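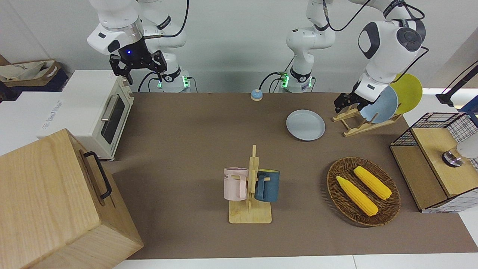
Kitchen table recordings, Jodorard workshop

On this page we collect the recordings for the Trernier project. We are teaching a pair of robot arms to do small jobs in the kitchen, and for this we need many examples made by people. An operator guides the arms by hand controls, the computer saves the movement together with the camera pictures, and later the learning system tries to find what the examples have in common.

Our goal for the first part is 2000 examples. Aurora Leitão and Seren Nicholas operate the arms, and Idalina Garcia checks every recording before it goes into the collection. I, Cristóvão Pinheiro, write the task list and keep this page.

Dish rack, camera of the table
The left gripper is beside the wooden rack, close to the pale blue plate. The yellow plate stands behind it. Plates are a difficult subject for us, as the edge is thin and a small error in the angle makes the plate turn in the fingers. We ask for 200 examples of the plate task, with the start position changed each time.

Mug tree
Two mugs on their pegs, one pale pink and one dark teal-blue, facing opposite ways. Seren prefers to approach the handle slowly from the side. Aurora goes faster – we keep both styles, so that the system does not learn only one person.

Basket
The two corn cobs are in the woven basket. For this task the instruction is only "take out the corn", and the operator may choose which cob comes first.

Notes for operators
Please begin and finish each recording with both grippers open. If an object falls, do not stop the recording at once. Put the word "dropped" in the notes and continue if it is possible. Idalina keeps these in a separate folder, and Benedita Henriques from Bastos has asked to use them for her work on recovery after mistakes.

The plate task continues in April. New operators can write to me to receive the task list and a place in the morning hours.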